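About Mellis

Hi, and welcome! I'm the person behind Mellis, a small language school that runs out of two rooms above a bakery on Alham Street. If you've called us, emailed us, or come up the stairs looking for the restroom, you've already met me.

I grew up in a house where three languages got used at dinner and I was only allowed to be rude in one of them. I started teaching at my own kitchen table, with two students and a whiteboard that wouldn't stay up. By the following July there were 10 of them and my family wanted the kitchen back (fair enough!), so I went looking for a room.

How we teach

We talk. That's most of it. You'll get a workbook on your first evening, and you'll write in it, but the bulk of every class is people saying things out loud to each other and getting them a bit wrong. I do correct people, just not every single time, and never in the middle of a good story.

Groups stay small and we don't give grades. If you need a letter for your employer saying you attended, ask me and I'll write one.

What we offer

Spanish, Slovak and Portuguese in the evenings
English conversation for newcomers, mornings at 10
A summer reading group, July only
One-on-one lessons when I have the hours

Slovak surprises people, I know. It started with one family who wanted the kids to be able to talk with their grandparents, and it grew from there. Our reader for that class is the Kováčik primer, which is old-fashioned and full of geese, and everybody ends up loving it.

Our library

We have 952 books on the shelves in the back room, and I can tell you that because I spent a very long spring putting labels on them. Students can take two at a time. Most came from Zivwood Books when it closed its foreign-language section, and I still can't believe they let me have the lot. The listening recordings are kept separately, so ask me at the desk if you'd like something for the car or the bus.

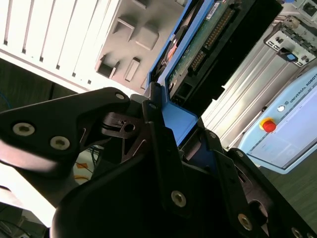

Prices and signing up

An evening course is $100 for the term, workbook included. You can pay in two parts if that's easier, just tell me before the first class. Siblings and couples get a little off.

To sign up, send a note through the contact page with the language you want and how much of it you already have. "None" is a perfectly good answer! I'll write back with a time to come by for a chat, usually in the late afternoon before classes start. The door sticks, so give it a push, and come on up.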